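8/27/24
By Annelore Gerlach

The first thing Himov did when I sat down was apologize for his voice, which was shot. He'd spent the morning on the phone with a distributor and the afternoon before that in a dubbing booth, playing a ferry captain because the actor who was supposed to play the ferry captain had a wedding to go to. "I have two lines," he told me. "I've done them maybe a hundred times. I'm terrible!" Then he ordered a pot of tea and drank nearly all of it before I could get my notebook open.

If you know Himov at all, you know him as the producer of Gustix, the smuggling comedy that played in exactly 15 theaters and then had that odd second life on late-night television. The new one is called Helska, and it's a bigger deal in every way. It's a period drama, it has a real orchestra on the soundtrack, and as of July it also has a release date that keeps moving.

I asked him about the date right away, figuring I'd get the awkward part over with. He didn't mind a bit.

"We had a date, a good one," he said. "Then a very large superhero movie decided it liked our date too. So what do you do? You can be brave and get crushed, or you can go home and look at the calendar again. I went home and looked at the calendar."

The theater owners he's talked to were nice about it, he says, but nice only goes so far. A small film gets its screens for a week, and if the first weekend is soft, those screens are gone by the second. He has been through it before and still gets a bit pink in the face describing it. With Gustix he drove to one theater himself and found his movie had been bumped to a single showing at ten in the morning. (He stayed and watched it. There were a couple of other people in there, and he says one of them laughed in the right places.)

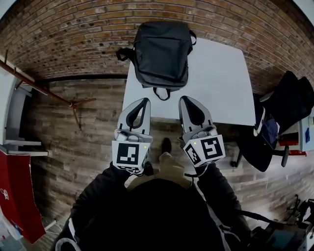
He's hoping for 238 screens this time. I must have made a face, because he started laughing. "I know, I know. It's a strange number. It's what we get if everyone who has said yes on the phone also says yes on paper."

We got onto money after that, and I'll admit I'm always nosy about money. Himov won't give out the budget, but he was happy to complain about where it went. Costumes ate a big piece of it. So did the boats, which had to be rented, then insured, then rented again after a week of fog wiped out the schedule. The director, Dawber, refused to fake the harbor scenes in a tank, and the two of them had what Himov calls "a loud lunch" over it.

"Dawber was right," he said. "Write that down, please, he'll enjoy it. When you see the water, you'll understand. But at that lunch I wanted to throw my soup."

I asked if they'd work together again. He looked surprised that I'd even bring it up. They already have a script, it turns out they've had it for ages, and the only question is who pays for it. It's a small story set in a bakery, one location, hardly any extras. "No boats," he said, very firmly, and poured the last of the tea.
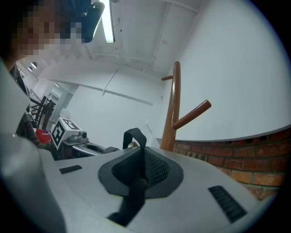 What I really wanted to hear about was the cut. There's been chatter for weeks that Helska was too long and that the backers wanted a big chunk taken out of the middle. Himov says the chatter is partly true. The first version he saw ran close to three hours, and he loved it, and he also checked his watch a lot. The backers asked for 30 minutes to go. Dawber offered them five.

"So you have one person here and one person there," Himov said, moving the sugar bowl and the milk jug to opposite ends of our table, "and the producer is the spoon." He put the spoon in the middle. I've been interviewing film people for a long while now and I don't think I've heard the job explained better.

They ended up sitting through the whole thing together, backers included, stopping after every reel to argue. A subplot about a lighthouse keeper's brother is gone. So is a wedding dance that took four nights to shoot, and he's still sad about that one. He hummed me the tune, bad throat and all, and the people at the next table turned around.
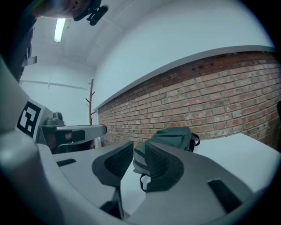 As for streaming, he has had offers, and he isn't snooty about it. He watches plenty at home with his feet up like the rest of us. He'd just like Helska to have a few weeks in the dark with strangers first. There's a storm sequence near the end that he swears you feel in your chest, and a laptop won't do that for you.

"After that, put it anywhere," he said. "Put it on an airplane. My sister flies all the time, she'll finally see one of my movies."

His phone had been buzzing on and off since we sat down, and now he picked it up and squinted at it. It was the booth. They wanted the ferry captain back for another try at his second line. He asked if I thought the croak in his voice would help or hurt. I told him a ferry captain could probably get away with it, and he went off to find his coat, practicing under his breath.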